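From: Anneliese Ackermann
To: household-linen list
Subject: Re: [linen] Sheets for the guest rooms, fitted or flat?
Date: Wednesday, 7:40 pm

Yeh wrote:

> We have the Brodport house from April and I need to decide on
> bedding before then. The beds have wooden frames with upholstered
> headboards and the mattresses sit close up against them. My sister
> swears by fitted sheets. I have always used flat ones and tucked
> them in. Does anybody on the list run flat sheets on a bed like
> that, and do they stay put? Also, do colored sheets hold up, or
> should I go with white and bleach everything?
>
> One more thing. What do you do with the small cloths and pillow
> covers so they don't end up in a ball at the bottom of the closet?

Yeh, I can answer most of this. We spent the afternoon redoing the bed in the back room at Fledport, so it's fresh in my mind.

On flat versus fitted, I use both. The fitted ones save time when you are changing three beds before lunch. The trouble is the elastic. Ours gave out after 13 months of weekly washing, and once the corners go you have a flat sheet that won't fold. A flat sheet costs less and you can turn it end for end when the middle gets thin. I have moved over to flat for everything except the bunk beds.

With a headboard bed, pull the mattress a hand's width toward the foot before you start. Tuck the head end first, push the mattress back, and then do the foot and sides. If you try to feed the sheet down between the mattress and the headboard with everything in place, you will scrape your knuckles and it will come out again the first night.

Strip the bed all the way down once a month, pad included, and leave the mattress bare for a few hours. While it is airing you can sort the small stuff on top of it, which answers your last question.

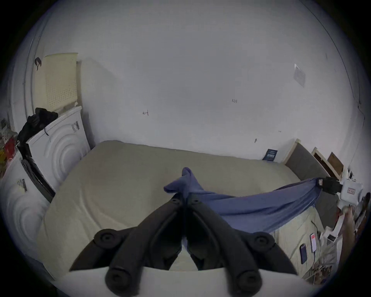
I hold the small pieces by one end and let them hang before folding. Anything that has been twisted in the dryer needs a good shake or the knot dries in and you have to iron it. After that I fold in thirds the long way, then in half, and stand them on edge in a shoebox. Standing up, you can pull one out without disturbing the rest. Piles fall over – mine always did.

Put your phone somewhere else while you do all this, by the way. I have folded one into a pillowcase and heard it ring from the closet.

On color, I would not go with all white. Bleach is hard on cotton and on the elastic too, and white shows every mark from makeup and sunscreen. We switched to a gray-green two summers ago and I am happy with it. Wash them cold the first two times, on their own, and after that they can go in with the towels. I bought mine from Kukum, item 338 in the last catalog. The same sheet in cream is item 993. They charge a little more than the discount stores, but the hems are straight and they are still the right size after washing.

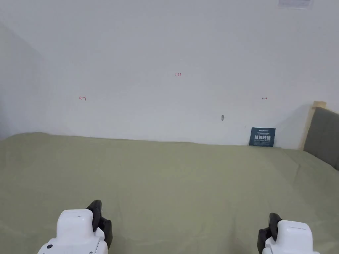

The green on the bed in the back room, still to be smoothed out.

It does wrinkle, and I won't tell you otherwise. If you take it out of the dryer slightly damp and spread it on the bed right away, most of that goes by evening. I don't iron sheets for anybody.

For quantities, buy three sets per bed. One on, one in the wash, one on the shelf. If you are buying for the whole Brodport house, ask Kukum about the price break. Mine came in at 100 pieces, counting pillowcases, so it's worth going in with somebody. I need more pillowcases myself and could add to your order if you place it before the end of the month.

What depth are your mattresses? Measure with the pad on. If they are the thick kind, you will need the longer flat sheet to get a decent tuck at the foot.

Anneliese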